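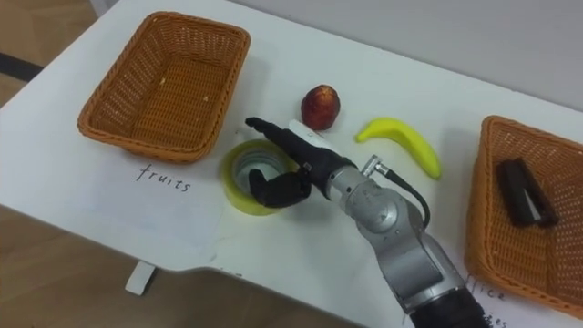 Woven baskets on a white table.

Print this page | E-mail this page

Cleaning and storing beach shells at home
By Sawsan Mansour

Collect only empty shells, and check local rules first. Look inside each spiral shell for a snail or hermit crab before it leaves the beach. A hermit crab can withdraw far enough to be missed, so leave the shell in a shallow dish of seawater for 5 minutes and watch the opening.

At home, rinse in fresh water and brush off sand with an old toothbrush. Soak overnight in plain water, change it, and soak again. Salt left in the pores draws moisture and later shows as a white bloom.

For algae or a flaky outer skin, use one part household bleach to one part water, in a plastic tub with the window open. Most clam and mussel shells need up to 2 hours. Check them often. Many shells have a natural brown outer layer, the periostracum, and bleach removes it. Collectors who want a complete specimen skip this step. Never mix bleach with vinegar or any other cleaner. Vinegar should be kept off shells in any case – the acid dissolves calcium carbonate and dulls the surface.

Sea urchin tests and sand dollars are thinner. Use a weaker solution, take them out after a few minutes, and dry them on a towel away from direct sun.

Store dry shells in metal or plastic drawers. Oak cabinets give off acid vapor, which leaves a powdery crust known as Byne's disease. The shells in the Qaisi collection at Mukville, labeled in 1901, spent decades in oak, and drawer 42 had the worst of it.

Write the place and month on a paper slip in pencil – "Naltau, November" is enough – and keep it with the shell. Ink on the shell itself can fade or smear.

Get new tips by e-mail. Sign up for the Vendstead newsletter. You can unsubscribe at any time.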